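Before You Buy a Home Robot With Two Arms

Tip 1. Measure the narrow places first. Between a bed and a sofa, both arms need room to open. We keep 53 inches free and it is enough for the Tisteck.

Tip 2. Choose one small job for the test, for example the bin bag. Thin plastic is difficult, so ask the seller to show it with your own bags. One gripper must hold each side of the rim.
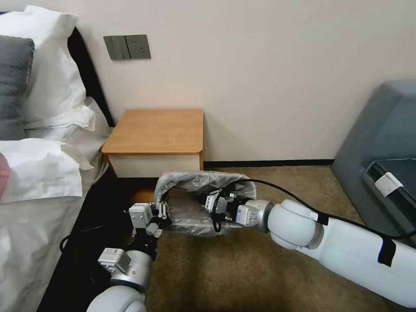

Tip 3. Put money aside for small parts. Finger pads, straps and cable clips took about 15 percent of our budget in the first year. Zollmont sells the pads only in packs of 2.

Tip 4. Ask who makes the repair, and how long you wait for it. Write the answer on the order before you pay.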